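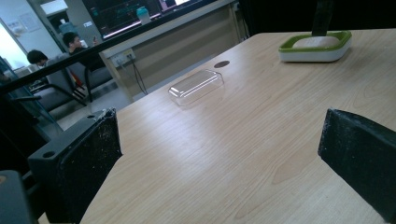
Greifer, Freitag: zweiter Abend mit den neuen Fingern

Lesezeit: 2 Minuten

Um 17 Uhr in der Werkstatt gewesen. Die schwarzen Finger sitzen jetzt beide am Handgriff, der linke hat noch leichtes Spiel an der Schraube. Mit Unterlegscheibe wurde es besser, weg ist es nicht.

Heute ging es nur um flache Sachen. Der durchsichtige Deckel ist der schwierigste Kandidat. Er ist niedrig, die Kanten sind glatt, und auf dem hellen Holz sieht ihn die Kamera fast nur an den Lichtreflexen. Von 13 Versuchen haben 5 geklappt. Meistens rutscht ein Finger über die Kante, und der Deckel dreht sich weg. Einmal ist er bis kurz vor das Loch in der Tischplatte gewandert.

Die Schale mit dem grünen Rand ging dagegen gleich beim ersten Mal. Am Rand gefasst, angehoben, wieder abgestellt. Mit Inhalt kippt sie etwas nach vorn, das liegt am Griffpunkt und nicht an der Kraft.

Danach den Servo neu eingestellt. Der Prukon-Treiber nimmt Werte bis 180 an, der nutzbare Weg hört aber früher auf. Ich habe den Anschlag in der Konfiguration begrenzt, jetzt brummt er in der Endlage nicht mehr. Die alte Einstellung steht hinten im Heft, falls ich sie wieder brauche.

Fitriani Menon kam später dazu und meinte, ich solle die Innenflächen mit dünnem Silikon bekleben. Sie hat von ihrem Echeverri-Projekt noch einen Streifen übrig und bringt ihn mit. Ich hatte an Schleifpapier gedacht, aber das zerkratzt mir den Deckel.

Noch offen:
- Schraube links sichern
- Silikon zuschneiden, erst nur auf einer Seite testen
- Versuche mit dem Deckel bei anderem Licht wiederholen, das Glänzen auf der Platte stört
- Kabel am Griff kürzer binden

Gegen acht aufgeräumt und nach Hause. Der Akku lädt über Nacht.

3 Kommentare

Fadedden: Welche Shore-Härte hat das Silikon? Bei mir war das weiche nach zwei Wochen durch.

tk_werkbank: Den Deckel würde ich an der Schmalseite greifen. Geht bei mir deutlich besser.

Ravby: Kannst du die Konfiguration mal hochladen? Mein Servo brummt auch.

Kontakt | © Werkstatttagebuch | Nach oben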